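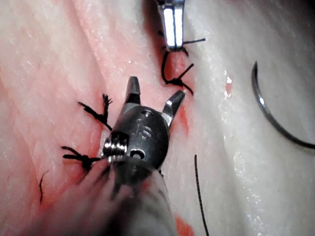 The Jillden Hospital Skills Center has a new rule for anyone learning to stitch: sew first, coffee later. The center, which occupies the old records room behind the Cellton Street parking garage, opened its suturing bench to trainees in December, and the sign-up sheet has been full ever since. The work looks simple enough on paper. A thread goes in one side of a cut, comes out the other, and gets tied. Then the trainee sits down and finds that the hands at the other end are a pair of metal-edged jaws, open in a wide V over a glistening stretch of pale tissue, with a second pair pointing down at them from above like a disapproving relative. Most people who have sewn on a button feel confident for the first minute.

The center bought the bench with a 2,000-dollar grant from the Dullier Fund and a good deal of money from elsewhere, which the hospital's newsletter mentioned in a smaller font. The first session starts at 7 a.m. Trainees work on practice tissue, and the patient, as the handout puts it, "will not be filing a complaint."

Each trainee gets 2 hours at a time. The course asks for 300 tied knots before anyone is allowed to move on to the next level, and the center keeps a running total on a whiteboard by the door. At last check it stood at 3,274 for the whole group. A note underneath, in different handwriting, asks whether the ones that came undone are included. They are not, and there is now a second note saying so.

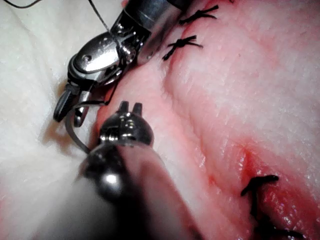
Thread is the usual source of grief. It is thin and dark, it goes where it likes, and it has a talent for getting into places where it has no business. The handout devotes a full page to slack, with a paragraph on when to pull and a longer one on when to leave things alone. A loop has to form beside the jaws before there can be a knot, and it has to stay open long enough for somebody to do something with it. With the needle driver coming in from one side, the grasper standing up from below and a strand running across the gap between them, there is plenty of opportunity for the wrong thing to be picked up. Trainees describe the feeling as tying a shoe with two pairs of salad tongs. The instructors would prefer a more dignified comparison but have yet to supply one.

Past groups at the center learned on foam pads, and before that on bananas, which had the advantage that you could eat your mistakes. The foam is still in a cupboard and may be borrowed. The bananas were discontinued after a long weekend and a complaint from the office next door.

Grading follows a one-page checklist known as the Szénási sheet. It gives points for spacing, for tails trimmed to a sensible length, and for edges of the cut that meet without puckering. It takes points away for tearing, for dropped needles and for sighing, though the last item was added in pen and its official status is unclear.
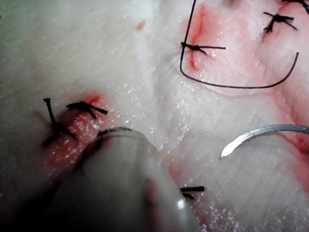 Speed does not appear on the sheet at all. That has disappointed the fast trainees and cheered up everyone else. The center says it may add a timed round in the spring, once the average knot holds up to a firm tug, and it has asked people to stop timing each other in the meantime.

Evening places are still available for residents and surgical nurses. Sign-up is on the clipboard outside the records room, and anyone who takes the clipboard's pen is asked to bring it back. Street parking on Cellton is free after 6 p.m.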